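DIY gift jars – quick how to

Need a present for a teacher, neighbor, whoever, and no time to shop? Did 14 of these last February for birthdays and thank yous. One evening. Cheap too.

What you need:
Glass jars with lids, 500 ml is a good size
Dry soup mix, cocoa or bath salts
Ribbon, string, brown tags
A funnel (or rolled up paper)

Step 1. Wash the jars
Hot water, dish soap, labels off. Stubborn glue – rub with cooking oil, leave it ten minutes, wash again. Dry them upside down overnight. Any damp in there and the cocoa clumps, dont skip this.
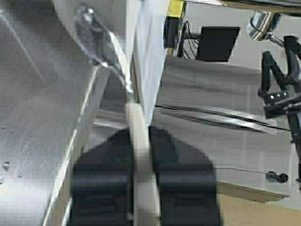 Step 2. Fill
Soup: 200 g red lentils first, then barley, then split peas, dried onion on top. Tap the jar on the counter after each layer. Go slow with the funnel or the colors mix. Bath salts are easier, just pour. Leave a finger of space under the lid.

Step 3. Write the tag
Whats in it, how to use it, date you made it. Pencil first if your handwriting is like mine. For soup add the stock amount and cooking time – people do lose the tag so I stick a second one under the jar.

Step 4. Wrap
Circle of fabric over the lid, rubber band, then ribbon over the band. Double knot. Tissue paper in a box if your mailing it, lots of it.

Keeps three months in a cupbord for the soup. Bath salts longer. Thanks to Gertraud Widmer for the two tag idea.

Related
Last minute gifts for coworkers
Wrapping odd shapes without a box
Homemade candles, first try
What to put in a new baby basket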